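Godgate University Enters the 500–699 Band of the Satton Ranking

22 April 2022

Godgate University has been placed in the 500–699 band of the Satton Ranking of Universities, the annual comparison of higher education institutions published this week. It is the first time the University has appeared in the main table. In the previous two editions it was listed among the reporting institutions, a category for universities that submit data but are not assigned a position.

The Satton Ranking groups its indicators under three headings: teaching, research and regional engagement. Universities outside the top of the table are published in bands and listed alphabetically within each one, so no individual position is given.

Godgate's best result was obtained in research, where the ranking considers publications per member of the academic staff, citations and the share of papers written with partners abroad. The last of these improved the most compared with the previous edition. The Office of Institutional Data attributes the change in part to the agreement with Yimer University, under which the two institutions run joint doctoral programs in materials engineering, public health and applied linguistics.

In teaching, the University's score rose slightly. The ratio of students to academic staff remains the weakest of its indicators — a result shared by most public universities in the region — and the Academic Council will discuss it at its next ordinary session. The regional engagement score, which takes in contracts with local companies, continuing education and student internships, was unchanged.

By subject area, Godgate is listed in three tables: Engineering and Technology, Health Sciences, and Social Sciences. Engineering and Technology, taught mainly at the Plirkia campus, is the area in which it obtains its highest overall score. Arts and Humanities did not reach the minimum number of indexed publications required for inclusion. The University Library has begun a review of how work by those departments is recorded, as many of their books and chapters are missing from the database the ranking uses.

The data for the current edition were submitted last September and refer to the two preceding academic years. Results from the doctoral school's most recent intake are therefore not reflected and will be counted for the first time in the next edition.
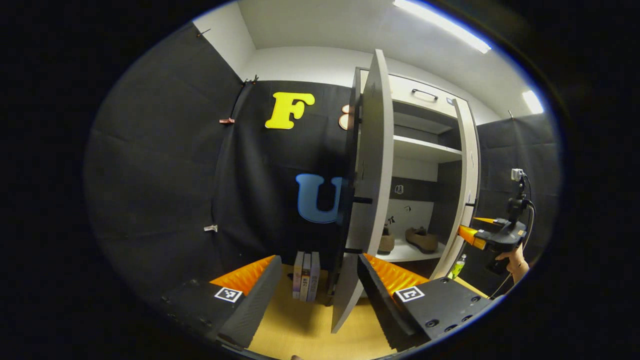

A white cabinet with its doors open and a pair of brown shoes on the lower shelf.

The Office of Institutional Data will publish a full report on the results, with a breakdown by indicator and a comparison with the other universities in the region. Deans and heads of department will receive the figures for their own areas beforehand and may send comments or corrections through the staff portal. Errors in the affiliation of published papers should be reported to the University Library, which will forward them to the database provider.

The University also reminds its researchers that the full official name, Godgate University, must be used when signing publications. Papers signed only with the name of a campus, a hospital or a research group — "Plirkia Campus" is the most frequent case — are not always credited to the institution. The approved forms of the name, in English and in other languages, are available on the Library's website under Publishing Support.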